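Still waiting for a robot that can leave the room
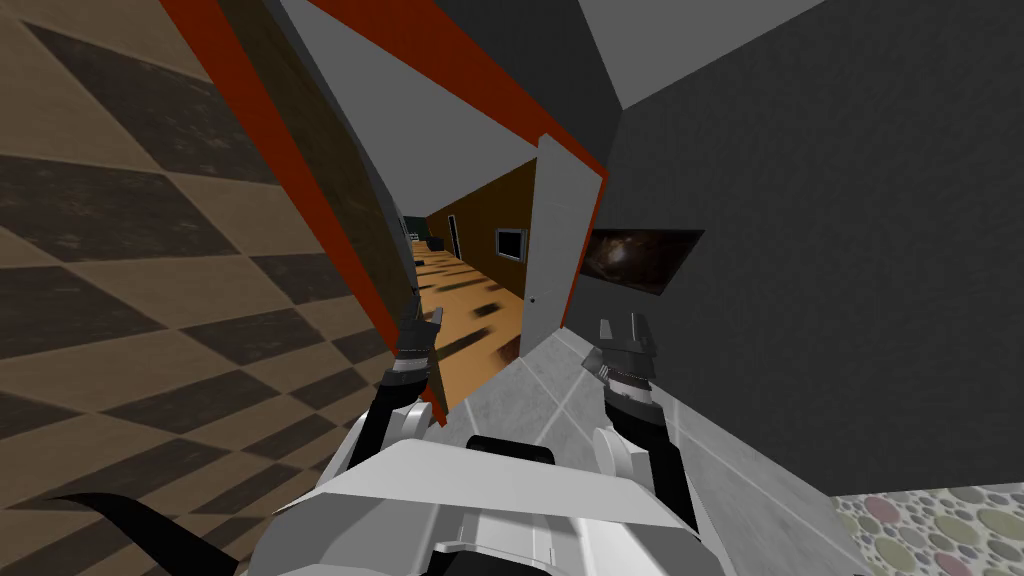 Simulated house, simulated robot, door partly open.

Every April I check whether a machine can do my chores yet, and every April someone sends me a rendered hallway. The current one came from Muchen Yao, who follows this stuff more closely than I do and thinks I'm too hard on it.

Maybe I am. But look at what we're dealing with: a bulky white body, two arms stuck out in front, and a doorway that looks pretty narrow for all that. The knob is small and round. I have seven doors like it at home and I open them with my elbow while holding laundry.

Muchen's answer is that you can run the door 4,000 times on a computer before you buy a single hinge. Fine. My hinges sag. The bathroom door at our place on Irkdale sticks from May to September, and I'd like to see somebody render that.

Nadiia Savchuk told me her building tried a Tymoshchuk hallway mopper last year. It cost $3,585 and it did mop the hallway, as long as she went ahead of it and propped the doors. She has gone back to the bucket.

So put me down as a no for this year. I'll ask again next April, and I'm keeping the mop.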